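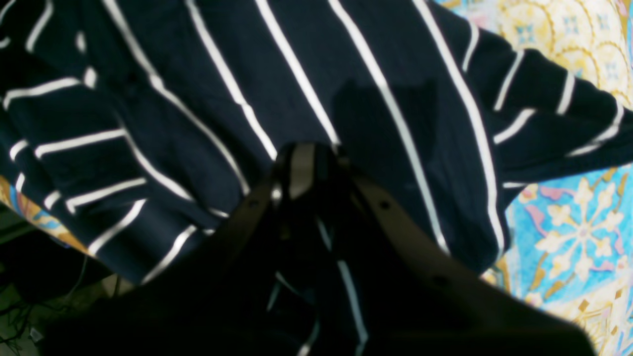

Department of Air Transport Operations, Hovland Institute of Technology

Figure 2. Navy cloth with thin white stripes, folded and creased.

3. Weight Growth During Cabin Completion

3.1 Scope

A large business aircraft normally leaves the factory without an interior and is flown to a completion center, where the cabin is designed, built and installed. The contract between owner and center sets a target for the completed empty weight. Every pound above that target is taken from either payload or fuel, and on long sectors the loss is almost always taken as fuel. This section describes how the weight estimate changes between contract signature and the final weighing, and where in the process the changes enter the record.

Galley, lavatory and cabinet structures are treated as monuments. Seats, divans and berths are treated as furniture. Carpet, upholstery, curtains, bedding and other textiles (Figure 2) are grouped as soft goods. Wiring, entertainment equipment and satellite communications are grouped as systems. Auxiliary fuel tanks are excluded because they are usually installed under a separate contract and weighed separately.

3.2 Data

Weight records were supplied by two completion centers, Gidemetti and Stikton. Both keep an item-level ledger that is opened at contract and closed when the aircraft is weighed. The Gidemetti ledger records each revision with the name of the engineering group that made it. The Stikton ledger keeps only the current value and the one before it, so earlier revisions had to be recovered from the change orders. Where a change order gave a weight for an assembly but not for its parts, the difference was assigned to the assembly and left undivided.

The combined records were loaded into Histeo, a revision-tracking database developed in the department for earlier work on maintenance documents. Entries below 2 pounds were merged into a single line for each category. This threshold removed most fasteners, placards and trim clips from the item list without changing the category totals. Records were frozen in August, and revisions entered after that point are not included.

3.3 Sources of growth

Growth falls into 3 classes. The first is estimating error, in which the design is unchanged but the built item is heavier than the value carried in the ledger. The second is owner change, in which the item is replaced or modified at the owner's request. The third is certification change, in which structure or material is added to meet a loading, flammability or evacuation requirement that was not fully worked out at contract.

Estimating error was concentrated in monuments. Panel weights were generally predicted well. Veneer, adhesive and finish coats were not, and the error increased with the number of curved surfaces. Stone tops were often entered at the weight of the slab alone, with the bonded backing added only after the supplier's drawing had been released.

Owner changes were spread more evenly across the categories but arrived late. A typical change to seating also moved the attachment points, and the associated floor reinforcement appeared in the ledger as a separate revision several weeks afterward. Counting the two entries independently understates the weight cost of the original request. In our analysis they are linked by change order number wherever one exists.

Soft goods made a small contribution. Carpet and its padding were the main exception, since a thicker pad was sometimes chosen for noise reduction after the first layout review.

3.4 Effect on range

To express growth in terms an operator can use, each completed weight was run through a fixed mission profile with reserves held constant. The reference sector was 3000 nautical miles in still air with a passenger load of eight. On this sector the tank capacity is not limiting, and added empty weight appears only as higher fuel burn. At maximum range the takeoff weight limit applies, and the same added weight displaces fuel directly. Around 50 pounds of displaced fuel is small enough to fall within the gauging tolerance used in the model, so individual differences below that level are not reported.

The mission model does not account for changes in center of gravity. Forward galleys and aft staterooms shift the balance in opposite directions, and ballast is occasionally required. Where ballast was installed, it was kept as a separate ledger item and is discussed in Section 4.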